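Shamim Butt
January 2021

A thread on cooking in a rental with no working oven, for whoever asked me last week. I did it for most of last year, so I have opinions. (1/25)

Background. I rent the upper half of a house on Vaston Street. The range is older than me. In March the oven part quit and the burners kept going. The landlord sent someone, the someone ordered a part, and the part is still on order.

I want to say up front that the burners cover most of dinner. Soup, rice, eggs, beans, anything in a skillet. What you lose is bread, roasted vegetables, casseroles and frozen pizza. I missed the roasted vegetables most.

First thing I tried was doing everything on the stovetop anyway. You can get decent color on carrots in a heavy pan with a lid. Cut them lengthwise, flat side down, medium heat, and leave them alone. Broccoli works too. Potatoes take forever and you will use a lot of oil.

Second thing I tried was a secondhand toaster oven. It was the right answer and I should have started there.

Things to measure before you go looking: the depth of your counter, the height under the cabinets, and the pan you use most. I didn't measure the pan. My quarter sheet fit with the door open and did not fit with the door closed.

Also check the outlet. My kitchen has one circuit for the whole counter. Toaster oven plus electric kettle trips it every time. Toaster oven plus rice cooker is fine if the rice cooker is only on warm. Find out what yours does on a quiet afternoon and not when people are over.

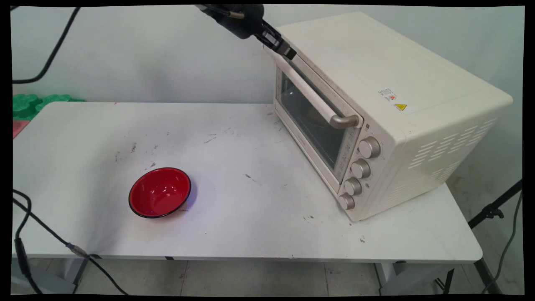
Four knobs on this type, biggest one on top.

Knobs or buttons? I prefer knobs. You can set them with wet hands and you can see the setting from across the room. The downside is that the markings on a used one may be worn, and the seller will tell you they know it by heart, which doesn't help you.

Get an oven thermometer. They're cheap and you hang it off the rack. Mine showed the dial was off by a lot at the high end and only a little at the low end. I wrote the real numbers on masking tape and stuck it inside the cabinet door.

Someone asked about the lowest setting. On mine it's 165 and I use it to keep plates of food warm while I finish something on the stove. I wouldn't cook meat at that setting. It's for holding food that's already cooked.

Small ovens heat up fast, and the food sits close to the elements. The top browns before the middle is done. Drop the rack one level and put foil loosely over the top for the first half. Keep the foil away from the elements. Take it off at the end.

Casseroles: cut the recipe in half and use a loaf pan or an 8 inch square. Start checking early. The first time I made half a baked ziti I used the full time from the card and the edges were like crackers.

Cookies: six at a time. This sounds bad and it's fine. Portion the whole batch, freeze the balls on a plate, put them in a bag, and bake six when you want six. I haven't made a full batch all at once since spring.

Bread was harder. A tall loaf rises into the top element. I switched to flat things. Focaccia in a small pan is very good. Rolls are good. Cornbread in a small skillet is good if the handle lets the door close. Mine doesn't, so I use a cake pan.

Chicken thighs: 5 fit in my pan without touching. I salt them the night before, leave them uncovered in the fridge on the bottom shelf, and put a piece of foil under the rack to catch the fat. Line the tray. Please line the tray. I skipped it once and the whole apartment smelled like it for days.

Cleaning. Unplug it and let it get completely cold. Crumb tray first, over the trash and not over the sink. Then a damp rag with a little dish soap on the walls. I stay away from the elements. Baking soda paste on the glass, wait half an hour, wipe, wipe again.

Where to look for a used one. Flustel on Tuesdays when they put new things on the shelf. The church sale if yours is back on. Online listings in the last days of the month when people are moving out. I paid less for the oven than I did for the thermometer and two pans.

What to check when you pick one up. Plug it in at the store if they'll let you. Look for all the elements to glow. Open and close the door a few times. Look at the cord from end to end. If the cord has tape on it, put it back.

The one I bought is a Coltetti. I have no loyalty to the brand, it was the one on the shelf. The rack squeaks. My sister has a Soliman and hers has a light inside, which I am jealous of.

Clearance. Leave space on both sides and behind it. Mine sits under a cabinet, so I pull it forward to the edge of the counter when it's on and push it back once it's cool. Don't store mail or bread bags on top. I know people do.

Electric bill. I looked at it because three of you asked. I can't pull out the toaster oven from everything else on there, and the weather changed in the middle, so I'm not going to claim a number. It didn't jump.

Renters: put the broken oven in writing. I called twice and then sent an email, and the email is the one that got an answer. Include the date it stopped working and what exactly it does or doesn't do. Attach the earlier messages if you have them.

Ask for the work order number too. Mine is 2901 and every call goes faster when I open with it. I have it on the same masking tape as the temperatures.

A few meals that have been in rotation. Sausages and peppers on one tray. Baked potatoes started in the microwave and finished in the oven so the skin gets crisp. Tuna melts. Sheet of chickpeas with paprika. Half a frozen pizza, if you can cut it while it's still frozen. Use a bread knife and go slow.

Things I gave up on: whole chicken (tried once, raw at the bone after an hour and a half, finished it in a pot), layer cake, anything that needs two racks. For birthdays I buy the cake.

Would I go back to using the big oven if the part shows up? For Thanksgiving, yes. For a Tuesday I doubt it. Heating all that space for two potatoes seems silly to me now.

Replying here to save time: yes, you can use parchment, but read the temperature on the box and trim it so nothing hangs over the pan. No, I don't use glass dishes in mine. The manual for my model says not to, so look up yours.

And for the person who asked about the ziti, half recipe: half a box of pasta cooked 3 minutes short, a cup and a half of sauce, a cup of ricotta, a big handful of mozzarella. Loaf pan, foil on, 350 on the thermometer and not on the dial, 20 minutes. Foil off, 10 more. Let it sit before you cut it. (25/25, I may have lost count)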